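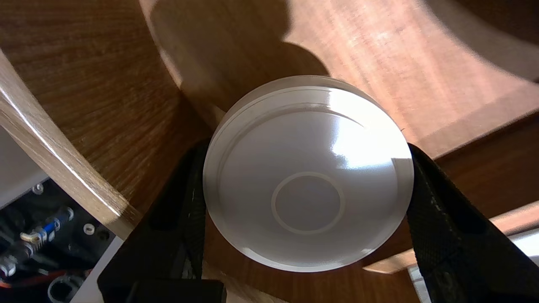
Dorota Tomaszewski
Lead author, Household Objects Study, Trenbridge

4. Round things without a name

4.1 The group and how it came about

Of all the groups in the Clesgate catalogue, this is the one we have enjoyed most. The catalogue holds 3,185 small objects, lent or given by 109 households, and the great majority went into their groups without any argument at all: pegs, hooks, batteries, bottle tops, keys. What remained after the first sort was a tray of discs and short cylinders that people had kept for years and could not put a name to. We had planned to list them as "miscellaneous" and move on. By the second Wednesday the tray had become the main topic at morning tea, and we gave it a section of its own.

An object was admitted to the group if it met two conditions. It had to be circular in plan, and its form alone had to leave open whether it was a lid, a base, a cover, a foot or a complete thing in itself. Lender testimony was recorded but played no part in the sorting. This matters, as several lenders were very sure of themselves and two from the same house were sure of different things.

4.2 Reading the face

We had expected thickness to be the most useful feature. It was the face that told us more, and we were delighted by how much there is to read on a surface most people would call blank.

Figure 1. White disc, seen nearly face-on. Note the thin raised rim with its narrow groove, and the smaller circle near the lower centre.

The disc in Figure 1 is a lovely case. At a glance it is a plain white round, smooth and glossy, thick enough to suggest a puck as readily as a lid. Then the details start to arrive. The rim stands slightly proud of the face and a narrow groove runs with it, so that the edge reads as a step. Inside, a thin off-white ring marks out a second circle, darker grey than the rest of the face. From this view we could not settle whether the ring is recessed or embossed, and we have coded it simply as "ringed".

Stepped rims are interesting because they offer two readings that are equally good. A step can be there to seat one part against another, or it can be there to finish an edge that would otherwise look raw. Kaczorowski's handling scheme, which we follow elsewhere in this paper, treats the first as functional and the second as decorative. We found the line very hard to hold with white glossy pieces, where a groove does both jobs handsomely - it could locate a neighbouring part and it certainly catches the eye.

The inner circle raises a similar question. Our coders offered "button", "sensor window", "moulding mark" and "place for a sticker" as readings of ringed centres across the group, and we kept all of these in the record. None is confirmed for the disc in Figure 1.

4.3 Gloss, light and the coding of white

White turned out to be a wonderfully unreliable colour. The same face can read as bluish where it is evenly lit, as nearly pure white under glare and as soft grey in shade, and all three are present in Figure 1 at once. In the pilot, coders using the Flandance colour chips gave 12 objects a different code on the second pass, and 8 of those were glossy whites. For the main catalogue we therefore record one overall colour, a gloss value, and a separate note for any ring or band that differs from its surroundings.

Background helped more than we had guessed. A warm reddish-brown wood with a straight grain, as in Figure 1, gives a pale object a clear outline, and coders liked working against it. On the white laminate of our first bench the thinner discs all but vanished at the edges.

4.4 Side walls

The cylindrical wall was the feature most often left uncoded, particularly where an object was viewed from the face. In Figure 1 it shows only as a narrow light band. We did not infer height from bands of this kind, and wall height was entered only where it had been taken directly with calipers. Missing values are marked with a dash in the tables and carried through to the cluster analysis in Section 5.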